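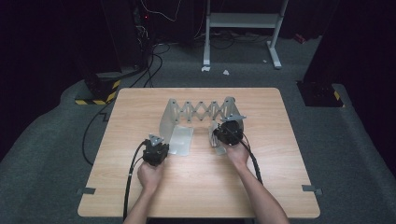 Home Stories Archive Submit Contact

The Arm

The arm came off my mother's bathroom wall in February. I had to use a table knife because the last screw had been painted over, more than once by the look of it. Behind the plate there was a patch of the old green, the color the room was when I was small.

The buyers had not asked for the mirror. It wasn't on the list of things that stayed with the house, so it was mine to take. I put the arm in a bread bag with the screws and drove it 800 miles home on the floor of the passenger side, where it opened and closed a little on the hills.

My mother had bought it at Hutsuliak, the hardware store on the corner, the year my father's eyes went. He could see his face if the mirror came right up to it. She would hear him pull it out in the morning, and then the water, and then she would hear him push it back. After he died she left it pulled out. She said she liked to have it near her when she did her eyebrows, but it was out when she wasn't doing them too, and you had to turn sideways to get to the tub.

The glass had cracked years before. She had taped it, and when I took it down it came apart along the tape. I threw it away in her kitchen trash, wrapped in newspaper. I kept only the arm.

I set it up on the table downstairs, where there is nothing to knock over and the light can be left off in the rest of the room. The table is the pale one with the round corners. The arm stood by itself if I put the foot down flat. It was gray all over and stiff in the joints, and when I pushed at one end the other end thought about it before it came.

I wrote to Ternex and asked if they still made the glass for it. A woman wrote back that they needed the number. I told her there wasn't one, and she told me there was, on the inside of the plate, and to try a pencil rubbing. I tried it with the side of the pencil and got 3241. She wrote the next day that 3241 had been discontinued for 30 years and that she was sorry. She said a glass shop could cut me one for 80 dollars, or I could try mirror sheet, which was thin and came rolled and could be cut with scissors.

I bought the sheet. It was cheap and it came in a tube, and when I slid it out it wanted to go back to being a tube. I held it flat with both hands and it showed me the ceiling. I let go of one side and the ceiling went away.

For backing I had a piece of stiff white plastic, shiny, with the corners already rounded. I wiped it with a paper towel and then wiped it again. The woman at Ternex had said that any dust would show up as a bump, and that a bump in a mirror is worse than a bump in anything else because it gets into your face. I cut the sheet a little big. I had the adhesive and the plastic ready and the towel out of the way in the corner. Then I stood the sheet on its edge to see how much it would fight me.
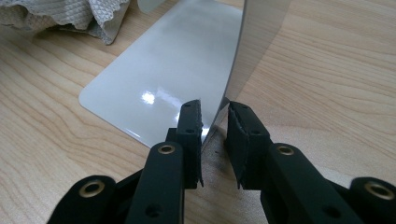
My sister said on the phone that evening that I should have let the whole thing go with the house. She said it had never been a good mirror. It sagged, and it pinched her finger when she was nine, and our mother had put the finger under the cold tap and told her to stay away from it, and the whole time our father was calling from the hall to ask who had moved his razor. She asked where I was even going to put it. I said the upstairs bathroom. She said there was a mirror in the upstairs bathroom already.

I told her this one came out.

"Do you need it to come out?" she asked.

I said I didn't yet.

She was quiet and I could hear her dishwasher. Then she asked if it still made the noise. I knew which noise she meant. I carried the phone downstairs and held it by the arm, and pushed the end in and drew it out again, slowly, the way he used to. She asked me to do it one more time. After that she said she had to go and deal with the dog.

I stuck the sheet down the next morning. It went on straight along the top and then took a wrinkle near the bottom, a short one, slanting. I worked at it with my thumb and then with the edge of a library card. It got thinner but it stayed. If I stand at my usual distance it runs across my collar, and if I bend my knees it runs across my chin.

I oiled the pins before I hung it. I used one drop for each and wiped off what ran. It was smoother afterward and the noise was nearly gone, and I wished I had asked her first.

She is coming in the summer, with the dog. I have left it pulled out.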